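Stuck on the Geldale siege in Brirkier, keep losing the east gate

Posted in Brirkier > Castle Sieges > Help
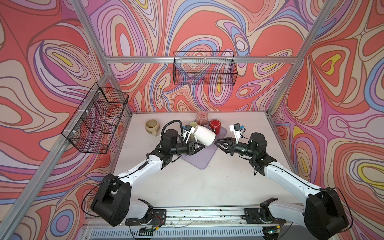
naledi_mtshali, 14 March 2018

Hi all, longtime lurker, first time asking for anything. I've been playing Brirkier since the beta weekend (mostly solo, a bit of dungeon running with my cousin) and I finally got my squad to the point where Geldale opened up. I was so excited! And now I've lost it 17 times and I'm ready to throw my keyboard out the window.

My squad is two shieldbearers, a longbow, a healer and the fire witch you get from the Drummont quest line. Everyone is level 80 except the witch, who is 77 because I got her late. Squad power says 3741 and the siege screen says that's plenty, so it can't be a numbers thing, right?

The first two waves are fine. Third wave the ladders go up on the west wall, I send both shields over there, and then the ram shows up at the east gate and it's down before anybody can get back. I tried leaving one shield at each side and then I lose the west wall instead, only slower. I tried putting the witch on the gate by herself and she lasted maybe four seconds – poor thing.

Do I need a different mercenary? I have enough tokens saved for one more contract and I really don't want to waste them. My cousin says to buy the Sjöberg twins, but she says that about everything. Also, does the oil cauldron do anything at all? I click it and I get the animation and the ram just keeps rolling.

Thanks in advance, and sorry if this has been asked a million times. The search gave me a bunch of threads from before the siege rework and I couldn't tell what still counts.

mossback_tim

You don't need a new mercenary, so please hang on to your tokens! Your squad is pretty much what I had when I cleared it.

The thing with Geldale is that the ladders are bait. They look scary, but only the first two ladders send up heavy troops, and after that it's all militia who can't do much damage to the wall flag. So one shield on the west is enough if the healer stands with him. Put the healer on the stairs and not up on the wall itself, otherwise the archers go for her first and you'll be back to square one.

Your other shield goes to the east gate before wave three starts. I move mine as soon as the last guy in wave two drops, while the horn is still playing. You get a little gap there and it makes a huge difference. Longbow goes in the tower over the gate (climb him up in wave one, he's slow) and you set him to target crew. The ram stops moving when its crew is dead, and then it sits there until a new crew walks over from the tents. That's your breathing room.

About the cauldron – it does work, but the oil on its own hardly scratches the ram. It leaves a puddle, and the puddle has to be lit. So tip it when the ram is right up against the doors, then have your witch cast anything with fire on the ground. Keep her behind the gate on the inside, she can hit the puddle through the bars. The first time I got it right the ram burned down in one go and I yelled so loud the dog left the room.

One more thing: check your repair kits. I went in with none for ages because I assumed the siege gave you some. It doesn't. You buy them from the quartermaster in camp, and I take six. Use one on the gate between waves even if it looks okay.

If you still can't hold it after that, get the witch up to 80. She picks up a wider burn at that level and it covers the whole puddle.

Krell111

twins are good but not for this map. save them for pvp

just turn the difficulty down one step, you get the same castle and only lose the banner

petra_onions

Tim's way is how I did it too, except I kept the healer in the middle of the courtyard and ran her back and forth. More work, but my gate shield was undergeared and he needed the help.

I'd also turn off auto-skill for the witch before you start. Mine kept throwing her fire at the militia and then she had nothing ready when the oil went down. It's the little gear next to her portrait, and you have to do it again every time you reload the siege. I've reported it and so have a bunch of other people, so maybe it'll get fixed in the April patch.

Good luck, and post again if wave five gives you trouble. There's a second ram in that one and it comes in faster.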